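Tredau Kitchen Activity Records: Cookware on the Stovetop

Data card and usage notes
Last revised 9 October 2019

Summary

The Tredau Kitchen Activity Records are a collection of images and written notes on the handling of household cookware. This card covers the portion of the collection concerned with saucepans and pots on and near a flat glass cooktop: setting a vessel on a burner, moving it from one burner to another, taking it off the heat area, and putting it away. Other portions, covering table setting, dishwashing and dry goods storage, have cards of their own and are not discussed except where the same items appear in more than one portion.

The collection was prepared for researchers and instructors who study ordinary kitchen work, including home economics staff, occupational therapists and designers of kitchen furniture. It is maintained by the Tredau office under the direction of Henrike Seidel. The written notes were edited by Nuala Mac an tSaoi, who also prepared the vocabulary given later in this card.

Contents of this portion

The portion is divided into 6 activity groups. Each group contains up to 50 sessions. A session is one continuous piece of kitchen activity with a single stated goal, such as "move the saucepan to the rear burner" or "clear the cooktop." Each session is stored in its own folder together with a plain text note. The note gives the goal, the vessels involved, the starting arrangement and the final arrangement, as recorded by the person who set up the session.

The activity groups are as follows.

Placement. A vessel is brought to the cooktop and set on a burner zone.

Transfer. A vessel already on the cooktop is moved to a different zone.

Removal. A vessel is taken from the cooktop to the counter.

Lids. A lid is placed on a vessel or taken off it. Lids are listed separately from their vessels in the item list.

Rearrangement. Two or more vessels share the cooktop and their positions are changed.

Clearing. All vessels are removed and the cooktop is left clear.

Cookware

Most of the vessels in this portion are white on the outside. The choice was made at the planning stage, when the Grustero kitchen was furnished for the work. White vessels are easy to tell apart from a black cooktop, but they are less easy to tell apart from one another, and users of the collection should expect this. A saucepan and a larger pot of the same color may be close together in one image, with one of them only partly in view. The session note is the authority on which vessel was meant.

The interior finish can help with identification. Where an exterior view is not sufficient, users are advised to look for the inside wall, the rim, or the handle before assigning a name to the vessel. Handles differ in length and shape, and a long handle is generally a more dependable guide than overall size, particularly at close range.
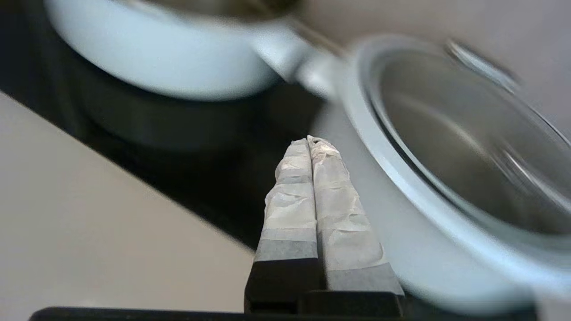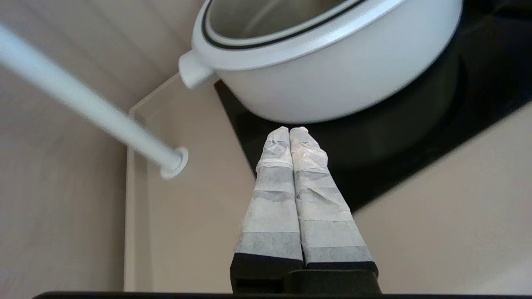
Vocabulary

The following terms are used in all session notes and should be retained in any derived work.

Saucepan. A vessel with one long handle, intended to be lifted with one hand.

Pot. A deeper or wider vessel, generally with short handles. The word is also used in the notes when the type of vessel could not be settled at the time of writing.

Rim. The upper edge of a vessel, including any colored stripe or band that follows it. Where a rim is of a different color from the body, the note says so.

Cooktop. The flat black cooking surface. Earlier notes use "stovetop" for the same thing. The two words were not reconciled, and a text search should include both.

Burner zone. A marked or visibly darker circular area of the cooktop. A vessel is recorded as "on the zone" if its base lies within the circle and as "across the zone" if it overlaps the edge.

Counter. Any work surface beside the cooktop at the same height.

Clear. Said of a cooktop on which no vessel, lid or utensil remains. Crumbs and water marks are disregarded.

Arrangement of the kitchen

The Grustero kitchen has the layout of a modest family kitchen. The cooktop is set into the counter, with working space on both sides. Vessels not in use during a session are kept on the Vover shelf unit, which has 3 shelves. Large pots go on the lowest shelf, saucepans on the middle shelf, and lids on the top shelf, standing on edge in a rack. Session notes refer to the shelves by number, counting upward from the floor.

No food was cooked for this portion. The burners were switched off at the wall for all sessions, and any reference in a note to "heat" or "simmer" describes the goal of an exercise only. Some vessels hold a small amount of water so that their weight is closer to that of a pan in ordinary use. This is recorded in the note under "contents." Where the field is blank, the vessel should be taken to be empty.

Session notes

A typical note reads as follows.

Goal: move the saucepan from the left zone to the rear zone.
Vessels: saucepan, long handle; pot, short handles.
Start: saucepan on left zone, pot on right zone.
End: saucepan on rear zone, pot unchanged.
Contents: none.
Remarks: handle turned inward at end.

Left and right are always given from the standpoint of a person facing the cooktop from the working side of the counter. They do not refer to the left and right of any image. This point has caused more correspondence than any other in the card, and users combining the notes with their own records should check it first.

The direction of a handle is recorded only when it differs from the household rule, under which handles are turned toward the back or the side so that they do not project over the front edge of the counter. Remarks such as "handle forward" should be read as a departure from that rule.

Quality and known limitations

Images in which a vessel is blurred have been retained. So have images in which only part of a vessel is visible. Removing them would have taken away many of the moments at which cookware is being handled or approached, and these are of interest to most users. Persons who require sharp outlines should make their own selection.

Glossy surfaces reflect light and nearby objects. The cooktop and the steel interiors are the chief instances. A pale shape on the cooktop may be a reflection, and color measurements taken from polished metal are not reliable.

In the first 30 sessions of the Rearrangement group, the "End" field was completed from memory at the close of the working day. These entries have been marked "unverified" in the notes. They have not been corrected.

The range of cookware is narrow. The collection contains no cast iron, no glass vessels and no woks. Findings about grip, reach or placement should not be extended to heavier cookware without further study.

Conditions of use

The portion may be used for teaching and for noncommercial research. Copies of the session notes may be made freely, provided that the vocabulary section accompanies them. Images may be reproduced in papers and course materials with acknowledgment to the Tredau Kitchen Activity Records. Commercial users should write to the office before any use is made of the material.

Revisions

The present revision adds the Lids group, which was prepared in May from sessions planned with the Ó Ceallaigh teaching kitchen. The definitions of "pot" and "clear" were reworded at the same time. Session folder names have not changed, and existing references to them remain valid.

Errors in the notes may be reported to the Tredau office, to the attention of Nuala Mac an tSaoi. Reports should give the activity group, the folder name and the field concerned. Questions about access to the other portions should be addressed to Henrike Seidel.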